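Ticket: drawer close fails at approach, lid placement skips shelf
Project: Pleltport (household manipulation stack)
Component: planner, wrist perception
Status: open, workaround in place
Opened: July 20, 2018

Summary

The planner aborts the close-drawer skill on the round side table before the arm starts its final approach. The log shows "no valid pregrasp" and the skill returns to idle. The same build ran fine on the square cabinet at the Hjaltested site. Restarting the planner node makes no difference.

Steps to reproduce

Start the stack with the default apartment config. Open the drawer by hand until the slide stops. Send close-drawer with the table as the target. The abort comes within 4 seconds.

First checks

Joint limits are fine. I replayed the goal with limits off and got the same abort. Wrist camera calibration was redone and the reprojection error came back normal. The transform tree has no stale frames. I then turned on the collision debug output, and every rejected pregrasp was in contact with the same object, listed as "static_02".

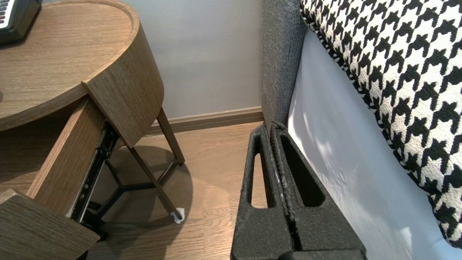
static_02 is the bed-or-sofa box in the scene file. It was drawn by hand in May with a margin on all sides, and the margin runs into the gap where the gripper has to go. On the Hjaltested map the nearest furniture is farther off, so the margin never mattered there.

I cut the margin on the table side only and sent the goal again. The planner found a path but the skill stopped one step later, this time in perception: "front panel not found". So there are two faults here and the first one was hiding the second.

Front panel detection

The detector fits a flat plane to the drawer front and then looks for straight edges. The config lists the table as a box. On a curved front, the plane fit takes a narrow strip near the middle and throws out the rest as outliers. With so few points left the confidence falls under the threshold and the result is dropped. Lowering the threshold got a detection, but the normal moved from one run to the next, so I put it back.

Switching the table entry to the cylinder model from the Teromwood branch works better. That model fits the radius first and then searches for the seam. It needs one extra parameter, the apron height, which I measured and added to the config.

With the cylinder model on, the closed pose was found in 9 out of 9 still captures. The open pose is less steady. When the drawer is out, the side panel gets picked up as a second surface and the fit sometimes locks onto that.
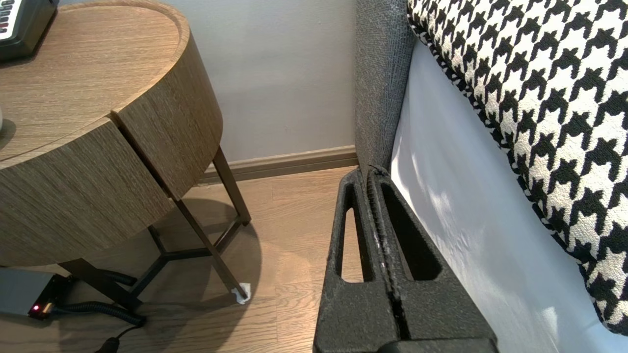 Page 2 of 3

Update on the open pose. I added a check that rejects any surface whose normal points across the pull direction. The side panel is gone from the results. Close-drawer now completes from a fully open start. From a half-open start it still gives up in some runs — I think the seam search window is too narrow for that case. Not fixed yet.

Placement skips the lower shelf

Reported under the same ticket, as it uses the same surface code. When asked to place an object on the lower board of the wooden stand, the planner always picks the round top. Beltton, our placement scorer, ranks surfaces by visible area from the wrist. During transport the held object sits close to the lens and hides much of what is behind it.

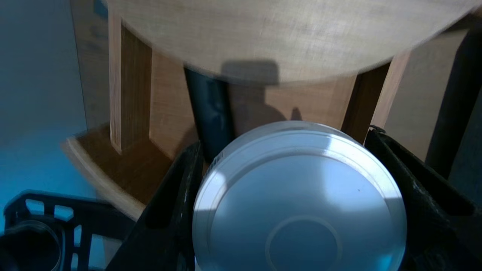
Beltton takes its visible area from the live depth image only, with no memory of earlier views. It also has no mask for whatever is in the hand. With the silver lid clamped between the fingers, the lid covers a large part of the lower view while the round top of the stand spans nearly all of the upper part, so the top wins on area every time. The base board shows only at the lower left and scores close to zero. A bright band on the lid adds to the trouble, as depth on shiny metal is poor and the bad points get merged into the nearest surface.

Two changes are in the test branch. The first masks the held object using the grasp width and the object model. The second keeps surfaces from the last 3 seconds of views and scores those too. With both on, the lower board was picked in 7 trials in a row. Planning time went up by roughly a third, and I have not looked into why.

Workaround until merge

Set the target surface by name in the goal message. For the drawer, use the cylinder config and start from fully open or fully closed.

Still to do

Widen the seam search window and rerun from half open. Replace the hand-drawn static_02 box with one built from the scan. Profile Beltton with the view memory on. Leave this ticket open until the half-open case passes.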